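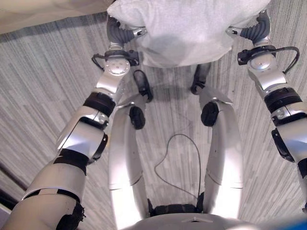
Soft white item held above grey carpet

Durach Home Words

A word list of everyday names for furniture, bedding and soft furnishings, as used in small ads and house clearance notices. Version 4, Dec 11, 2023.

What is in it

Each row has a headword, its plural, any other spellings, and a short note on use. The notes say whether a word is common, dated or mainly local. "Settee", "couch" and "sofa" have separate rows that point to each other. "Pouffe" is the headword and "pouf" is listed as another spelling.

Parts of things are included where sellers mention them often: arm, piping, button, headrest, castor, valance. Trade terms used only by upholsterers have been left out.

Files

words.csv: the main list
variants.csv: spellings that point back to a headword
dropped.csv: words removed in earlier versions, with a reason for each
CHANGES.txt: notes for each release

All files are UTF-8 with commas between fields. Empty fields are left empty and do not contain a dash or "n/a".

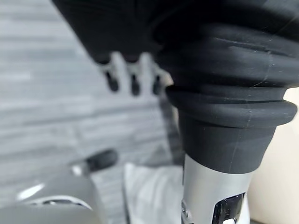
Where the words came from

The first version was typed up from the printed ad sheets kept at Resteck. Later words came from the Xiao notice pages, which run longer and use more slang. Names, phone numbers and addresses were taken out before any counting was done, and no full ad is stored here.

A word went in if it turned up in at least 9 ads. Words for colours and fabrics had to reach 30, as there were too many one-off names for shades of beige.

Known problems

Regional notes are thin for anything north of the area the ad sheets covered.
"Suite" is marked as both a bedroom and a living room word, and the note does not help much in telling them apart.
Plurals of compound words were filled in by a script and roughly 2 in every hundred are wrong.
"Corner unit" can mean a sofa or a cupboard. It has one row at present and should be split. 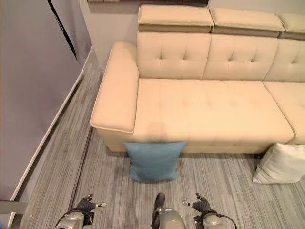
Using the list

It was made for spell checkers and for tidying up search terms. The Zokari search tool reads words.csv directly, so please keep the column order if you send in changes.

Corrections can be sent as an edited row with a line saying where you saw the word used. The next release is planned for March.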